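Category: Robotics / Manipulation Software
18 min read

4. Perception and Planning in the Kitchen Setup

4.1 Software structure

The controller is split into two processes. The first, Vovska, handles perception and keeps a list of objects with their estimated poses. The second, Flimenis, takes that list and produces arm motions. They talk over a shared message queue and neither one blocks on the other. If Vovska has nothing new to report, Flimenis keeps working from the last pose it received and marks it with its age.

We chose this split after an earlier version, in which detection and planning ran in one loop, gave uneven timing. A slow detection held up the whole cycle and the arm paused part way through a motion. With two processes the planner runs at a fixed rate, and a late detection costs accuracy for a few cycles but does not stop the arm.

Tasks are written as short scripts. A script names an object, a part of that object and an action. For the toaster the parts are the slots and the lever. The slots are stored as a pair of parallel lines with an opening direction, and the lever as a point with a travel axis. Part positions are defined relative to the body of the appliance, so only the body has to be located at run time.

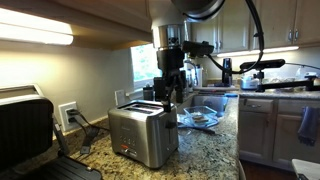 Locating the body was harder than we had planned for. Brushed steel gives poor depth returns, and the speckled granite produces a large number of small false edges that a plain contour detector picks up. Our first detector was trained on bench scenes with a plain grey backing, and it often drew the toaster's outline too low, taking in part of the counter. The error was small in the image but large enough in height to put a planned fingertip position inside the metal.

Two changes fixed most of this. We fit the counter plane first and throw out any candidate outline that crosses it. We then use the slot openings as the main feature for orientation in place of the outer edges. The slots are dark, long and parallel, and they hold up well under different lighting. Under-cabinet lights wash out the wall and put bright patches on steel surfaces, but they had little effect on the slot fit.

4.2 Collision model

The planner needs a model of everything the arm should avoid. We build it in two layers. The fixed layer holds the counter, the wall and the upper cabinets. It is measured once when the arm is set up and is not changed during a session. The movable layer holds appliances and loose items, each stored as a box or a cylinder with a margin added on all sides.

Cables are not well served by either layer. Power cords lie across the counter and move whenever an appliance is shifted, and the arm's own cable swings with the wrist. We treat power cords as part of the counter by raising the counter surface slightly along the wall. For the arm cable we use a swept volume computed from the wrist pose, which is coarse but safe. It rules out some wrist rotations that would be fine in practice. Of the 262 plans rejected in the November sessions, more than 100 were rejected on the cable volume alone, and we consider this the most wasteful part of the current model.

Clear items are a second gap. Drinking glasses and plastic wrap are often missing from the depth data altogether. Vovska runs a separate colour-only detector for these and passes on a box with a wide margin. The box is often the wrong shape, but the planner only needs to know where not to go.

4.3 Approach planning

Each approach has a free stage and a guarded stage. In the free stage the gripper moves to a standoff point above the target part, and the planner may take any path that clears both layers. In the guarded stage the gripper travels in a straight line with its fingers pointing down, speed is limited, and contact force at the wrist is watched. If the force passes the threshold, the arm backs up along the same line and asks Vovska for a fresh pose.

Standoff points are chosen by scoring candidates on clearance, joint travel and how well the wrist camera can view the part. When appliances sit close together, clearance dominates the score. A toaster beside a contact grill leaves a usable range on one side only, and the planner has to pick a standoff that does not bring the gripper body over the lid at a low height.
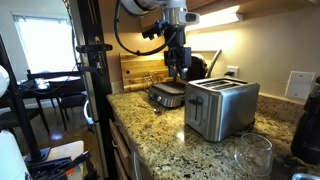 Figure 7. Gripper above and just behind the contact grill, with the toaster in the foreground and a glass on its side near the front edge of the counter.

We compared this scorer with the one from Zorkolov, our earlier planner, which ranked candidates by joint travel only. Both were given the same 696 logged start poses and the same object lists. The older scorer found shorter paths in most cases. It also chose standoffs with a poor camera view more often, and those led to more retries in the guarded stage. Total task time favoured the new scorer once retries were included.

Weights for the three terms were set by hand. We tried fitting them to logged outcomes using the Chávez toolkit, but the fitted values shifted a good deal depending on which sessions were left out, and we did not trust them enough to use. The hand-set values are listed in the appendix along with the force thresholds.

4.4 Logging and replay

Every message on the queue is written to disk with its time of arrival. A session can be replayed through either process alone, so a change to the planner can be checked against recorded detections without running the arm. Replay does not cover the guarded stage, where the outcome depends on contact, and changes to that code are still tested on the hardware at reduced speed.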